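Cork as a surface material

Cork is the outer bark of the cork oak, a tree of the western Mediterranean. It is best known for bottle stoppers, but a large share of the harvest goes into sheets, tiles and boards used on floors, walls, desks and workbenches.

Harvest and manufacture

The bark is stripped by hand in summer, when it separates easily from the layer beneath. The tree is left standing and grows a new layer, which can be taken again after nine years or more. Bark from the first stripping is too uneven for stoppers and is usually ground into granules.

Most sheet cork is made from these granules. They are mixed with a binder, pressed into blocks under heat and sliced to thickness. Fine granules give an even, dense sheet, while coarse ones leave a more open surface with larger patches of color. Dark cork is produced by longer heating, which browns the material all the way through.
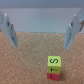

A cork-covered work surface.

Properties

Cork is made up of very small closed cells filled with air. It is light, springs back after being pressed, and carries heat slowly. It also softens the sound of objects set down on it. The natural waxy substance in the cell walls, called suberin, slows the passage of water, although the joints between sheets can still let moisture through.

Use on tables and benches

Thin cork is sold in rolls and is normally glued to a flat base. The roll is left open in the room for a day or two before cutting, as cork swells and shrinks slightly with humidity. Contact adhesive and water-based glue are both common - the first grips at once and allows little adjustment. 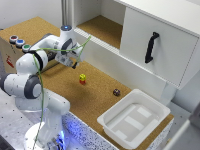 Unsealed cork picks up stains from oil and ink. Wax or a clear varnish makes cleaning easier but leaves the surface more slippery. Strong sunlight fades most cork over time, and heavy furniture can leave permanent dents. Small holes are filled with a paste of cork dust and glue, then sanded level once dry.

See also

Bulletin board
Cork oak
Linoleum
Suberin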